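Detección y agarre de fruta con cámara en la muñeca

Informe final del proyecto de la asignatura Robótica Aplicada
Jueves, 21 de agosto de 2025

1. Punto de partida

El proyecto empezó en febrero con un objetivo bastante acotado: que el brazo localizara naranjas sobre una mesa y en un plato decorado, eligiera una y calculara una pose de agarre sin intervención del operador. El montaje mecánico ya existía en el laboratorio, así que todo nuestro trabajo ha sido de software. El código está dividido en dos módulos. Sikell se encarga de la percepción y Rultel de la planificación y del envío de trayectorias al controlador.

2. Percepción

La primera versión de Sikell segmentaba por color en el espacio HSV. Con la mesa de madera clara el umbral daba problemas, porque el tono de la madera y el de las naranjas menos saturadas quedan cerca cuando cambia la exposición. Pasamos a una red de segmentación pequeña, entrenada con 1474 imágenes propias y validada con 300 más que no se usaron en el entrenamiento.

El plato complica la tarea por otro motivo. El esmalte blanco refleja la luz del techo y las pinceladas azul marino generan bordes muy marcados, que el ajuste de círculos confundía con el contorno de la fruta. También hay que descartar los píxeles de los dedos de la pinza, que entran en el campo visual cuando la cámara se acerca.
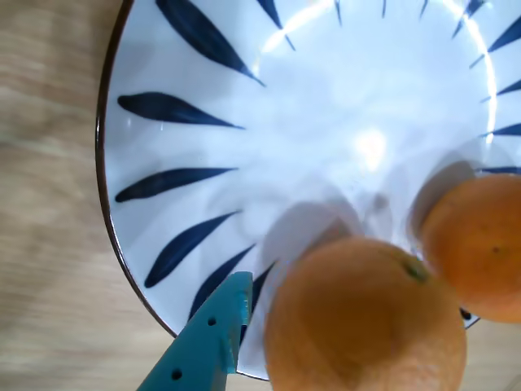

Para esto último usamos una máscara fija, calculada a partir de la calibración y de la apertura de los dedos. Es una solución simple y funciona mientras no se desmonte la cámara. Si se desmonta hay que repetir la calibración mano-ojo, cosa que nos ocurrió dos veces y nos costó casi una semana.

Cuando dos naranjas se tocan, la red tiende a devolver una sola región. Sikell la separa con una transformada de distancia y ajusta una esfera a cada parte. Con frutas algo achatadas el radio estimado sale grande, y por eso el módulo añade un margen a la apertura.

3. Planificación

Rultel recibe la lista de esferas y asigna un coste a cada candidata según la distancia, el espacio libre para los dedos y la altura del borde del plato. Después busca una trayectoria de aproximación vertical con un límite de 2000 ms. Si se agota el tiempo, pasa a la siguiente candidata. 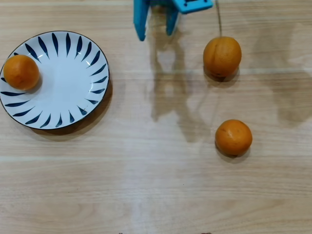
La sombra del propio brazo fue el fallo que más tardamos en entender. Al bajar, oscurece parte de la mesa y la confianza de la red cae en esa zona, con lo que una detección podía desaparecer a mitad del movimiento. Al principio Rultel cancelaba la trayectoria. Ahora mantiene la última posición válida durante 9 fotogramas – si en ese intervalo la detección no vuelve, el brazo se retira y se repite la captura.

4. Pendiente

El planificador trata el plato como un cilindro macizo, lo que descarta agarres válidos cerca del borde. Habría que sustituirlo por una malla. Tampoco hemos resuelto el caso de una naranja apoyada contra otra cuando el único hueco libre obliga a inclinar la muñeca; Rultel marca esas poses como no alcanzables.

El registro de ejecuciones se guarda en texto plano y conviene pasarlo a un formato indexado antes de ampliar el conjunto de datos. Las instrucciones de instalación y los archivos de calibración están en la carpeta docs del repositorio.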